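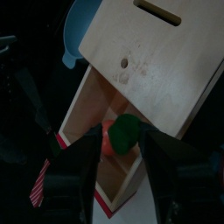
According to one printer's comment kept with the article's notes, variable data work is only as good as the list it is fed, and most spoiled runs can be traced to the list and not to the press.

Home | Topics | Index | Help
Print this page | E-mail this page

Variable data printing

Variable data printing (VDP) is a form of digital printing in which text, graphics or codes change from one printed piece to the next without stopping the press. It is used for addressed mail, numbered tickets, membership cards, product labels and short-run packaging. The fixed part of the design is called the master or static layer. The changing parts are called variable fields.

Principle

Offset and flexographic presses print from a plate, and every sheet taken from one plate carries the same image. A digital press forms a new image for each impression, so the content can change each time. The job is prepared as a page template linked to a data file, usually a plain table with one row per record. Composition software reads each row, places the values in the template and passes the pages to the raster image processor (RIP).

Static elements are normally rasterized once and held in memory. Only the variable fields are processed again for each record. Without this caching, the RIP may fall behind the press and the press must slow down or pause.

Types of variation

Simple jobs change only a name, an address or a serial number. Versioned jobs divide the list into groups, each with its own text or artwork. Fully variable jobs apply rules to each record, so that layout, pictures and language may all differ. Coded jobs add a barcode or a two-dimensional symbol that links the printed piece to a database entry.

Why can't a plate press do the same work? Its image is fixed on the plate, so any change in content calls for a new plate or a second pass through a digital unit.

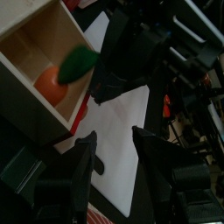
What happens if one record in the list is faulty? The composition software either prints the field blank, substitutes a default value or stops the job, depending on how the rule was written.

Hybrid production

In hybrid production the static layer is printed by offset, often in large quantity, and the shells are stored until needed. The variable fields are then added by an inkjet head or a toner press. The Tallar line, installed at the Irard works, follows this pattern: shells arrive on pallets, and a Broltier inkjet bar adds the address block and a code in one pass. The plant's standard test file holds 1525 records, and its largest regular job holds 2592.

Register between the two layers is the main difficulty. Paper changes size with moisture, and shells left unwrapped may no longer match the variable layer. The Irard works allows a shift of 2 mm at the address block. Codes are given a wider clear margin - 6 mm on all sides - so that small shifts do not affect scanning.

Data preparation

Lists are checked for duplicates, missing fields and characters absent from the chosen font. Long names are tested against the width of the field, and the template may shrink or wrap the text when the limit is reached. The Lau method, used in some shops, sorts the list by field length and proofs the longest and shortest entries before any others.

Quality control

A camera over the delivery reads the code on each piece and compares it with the job file. Missing or repeated records are logged and reprinted at the end of the run. Where pieces are inserted in matched sets, a letter and its card must carry the same key - a mismatch stops the inserter.

See also: Digital press; Raster image processor; Mail finishing

Filed under: Printing processes > Digital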